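Quick one before I forget how I did this. Cup stacking practice for little kids, at the table, takes 14 minutes start to clean up. Nest Probert asked for the steps in March so here they are.

## What you need

- plastic cups, plain, no handles, different colors
- a cloth with squares on it. Grid helps, kids use the lines to line stuff up
- flat table, pushed against a wall if you can (less cups on floor)

## Steps

1. Cloth down first. Smooth from the middle out.
2. Cups out in a row, one to a square. Let them touch everything, get it over with.
3. Say the order out loud. We do pale one on the bottom, then blue, then yellow on top. Same order every time for the first week or they get mixed up.
4. Stack. One hand holds the bottom cup, other hand drops the next one in. Don't push down hard, they jam. 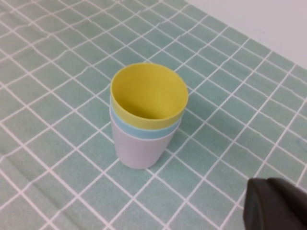
If they do jam, twist, don't pull. Pulling sends the whole lot flying. Rhun Eynon runs a drop of water round the rim, works ok but then you have a damp cloth.

5. Unstack, top one first. Back to the row.
6. Swap the order. Let the kid pick. Say the colors again as they go in.
7. Go again, 3 rounds is plenty. Stop before they're bored.

## Tidying

Cups back in the box still stacked, saves room. Shake the cloth outside. Then put it back on and pull it tight to the wall side, check the squares for wobbly lines becuase that means theres a ruck under it. Flatten with your forearm, works better than a hand. Do the corners last.

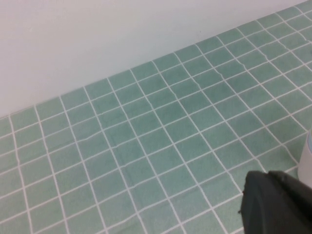 ## Older kids

Same thing but eyes shut, going by feel. Or you call the order once and they do it from memory. Mererid Foulkes times hers, mine just argue about the timer so I quit that.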